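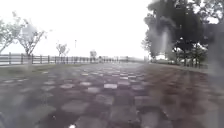

A wet promenade with a white wooden fence along its left side.

Oksanen Pictures has confirmed that its next feature, the family drama Pramton, will begin principal photography in October. The announcement, issued on 3rd June, ends several months of speculation over the title, which was first registered under the name Lovbridge.

The film follows two sisters who inherit a failing seaside cinema and disagree over its sale. The screenplay went through four drafts before the studio approved a budget – a slow process by the standards of the company, whose previous release moved from script to set within a single season.
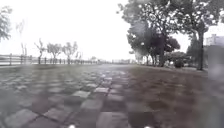

Casting is not yet complete. The studio received 2511 applications for the younger lead and has invited 22 performers to a second reading. The role of the elder sister has been filled, although the name is being withheld until contracts are signed.

Distribution will be handled by Cludent, which plans to open the film on 1104 screens. A streaming release will follow after the theatrical run. The score has been commissioned separately and will be recorded once editing is under way.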